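Groltdale Community Arts Building – Room Safety Checklist
Inspection date: 26/05/2025

1. Exits and corridors. Clear. Door to Obura Hall closes fully.
2. Extinguisher. Pin and seal in place. Next service due in October.
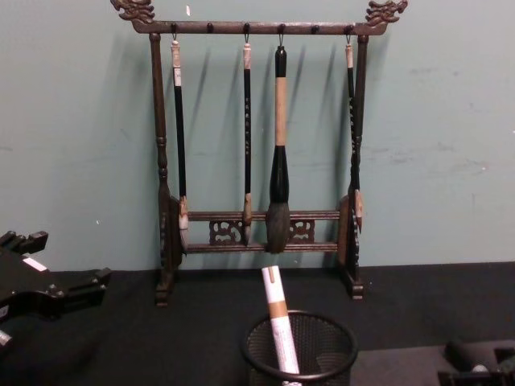 3. Shelving and tabletop items. Wall shelves are rated for 40 lb each and were within limits. Upright stands, such as the brush rack with the dragon-head finials, must be kept back from table edges.
4. Outlets. One cover plate cracked – replace within 30 days.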